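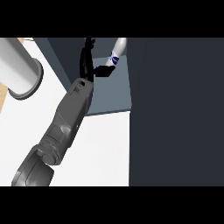
Two arms, two grippers and very little room between them, in simulation. Picture: Flurneletti

Flurneletti publishes free good-practice guide for robot arms that share a workspace

Prelwood, 19 February 2020

I've wanted to write this one for ages, so forgive me if I go on a bit! Today we're putting out our guide to running two robot arms in the same workspace. It's called Sharing the Table, it runs to 32 pages, and anyone can download it from our website without giving us an email address.

I'm Szu-yu Tai and I look after safety practice at Flurneletti. Most of the people who ring me have one arm running nicely and have just bought a second (often from a different maker), and they want to know how close the two can get. The paperwork for each arm is usually fine. What's missing is a page on the pair of them together, and that's the page we've tried to write.

The guide asks you to do a few plain things. Write down which arm gives way. Agree one stop button for both. Rehearse every close pass in simulation first, and keep a record of it. Our suggested starting gap between grippers is 80 millimetres, and if your job needs them closer you write down why and somebody else signs it.

We sent the draft round in the autumn and got 127 comments back, some of them quite cross. Margus Juška at Flolberg took apart our whole section on restarting after a stop, and he was right, so it's been rewritten.

"I still think the chapter on cables is too short," says Margus, "but I'd hand the rest to a new starter tomorrow."

It doesn't replace the standards you already have to follow, or your own risk assessment. Please keep doing both.

Printed copies are free while they last. We've had 1,000 done, and Xiaoyan Feng on our front desk will post you one if you ask.

Press contact: Xiaoyan Feng, Flurneletti, Prelwood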